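4/19/18

# Mullo puts its desktop refit cell back into service with new finger tips and a re-taught fixture

Mullo, the computer refurbisher based at Odton, has returned its robotic desktop refit cell to service after a planned stop for mechanical work. The gripper finger tips have been replaced, the tool centre point has been set again and every pick position on the parts fixture has been re-taught.

The cell handles one part of the refurbishing process, the fitting of memory and other internal parts to used tower computers. It was stopped at its 3000-cycle service point. Eilidh Moncrieff, who maintains the automation at Odton, said the old tips were still closing to the correct width but had lost their edge at the contact face. Memory modules were leaning slightly when lifted, and the insertion routine was reaching its force limit before the module had entered the slot.

"The arm was stopping correctly, so there was no damage to boards," she said. "But an operator had to clear the fault and start the step again. We were seeing it most on the slots nearest the processor socket, where there is little room on either side."
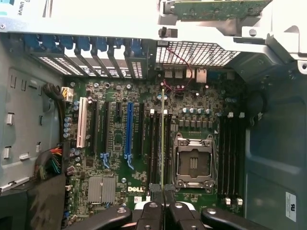

The replacement tips were cut by Nullix from a drawing supplied by Mullo. They are slightly narrower than the previous set, and the change meant that the tool centre point could not simply be carried over. It was set again with a pointed reference pin, approached from several directions, and the result was compared with the values saved when the cell was first installed in November.

Once the tool data had been accepted, the payload was entered again and the force reading was zeroed with the gripper open and clear of the case. Moncrieff said this last step had been missed during an earlier tip change. The arm then read a small constant load and backed away from good slots.

## Fixture positions taught by hand

The parts fixture sits on the same slatted aluminium table as the computer. It is a grey plastic tray with separate holders for a hard drive, a processor, an expansion card and two memory modules. Its position is fixed by two dowels under the tray, but the holders themselves had been adjusted since the last full teach, and the stored points no longer agreed with them.

Ileana Grecu, the technician who carried out the teaching, worked from the memory holders upwards. Each module is taught as three points: a high approach, a low approach and the grip. The speed between the low approach and the grip was held at 7 mm per second throughout the work. 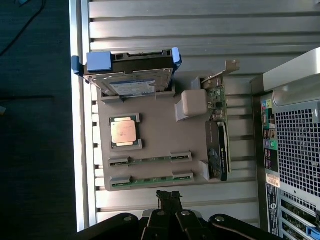
*The gripper at the memory holders on the parts fixture, with the drive and processor positions further up the tray.*

The processor position took the longest. The part is lifted by its edges, and the fingers have to come down clear of the raised corner blocks on the holder. Grecu turned the wrist slightly from its earlier angle and saved the position under a new name, so that the old one can be recalled if a different holder is fitted.

The hard drive and expansion card points were left for the end. Both are taller than the other parts, and the route between the tray and the case now passes through an added waypoint above them – a change that lengthens the cycle a little but allows the arm to cross with a part in its fingers.

The computer itself is laid on its side, with the board facing up. Its position is found at the start of each batch by touching three points on the chassis. Gillespie Leckie, production manager at Mullo, said the firm had looked at a clamped nest supplied by Swanson but had put off the purchase, as the case models coming in are too mixed for a single nest to be useful.

## Checks before release

The release check was run at reduced speed, with an operator at the teach pendant. Memory modules were picked, carried over and fitted to a scrap board, then inspected at the contacts under a bench magnifier. The cell was passed for work after 100 insertions without a force stop. Cable slack along the arm was checked at the lowest point of travel, and one tie was moved further up the forearm. 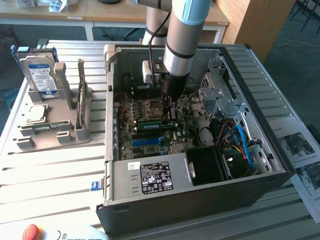
## Service interval to be shortened

Mullo will now measure the finger tips every 200 cycles and record the figures in the cell log. A spare pair is kept in the drawer below the controller, together with the reference pin and the torque driver for the finger screws.

Ailsa Baird, who runs the test benches downstream of the cell, has asked for force stops to be listed by slot number on the batch sheet. The change to the sheet is with Jeanie Pringle and will be issued with the next revision of the work instruction.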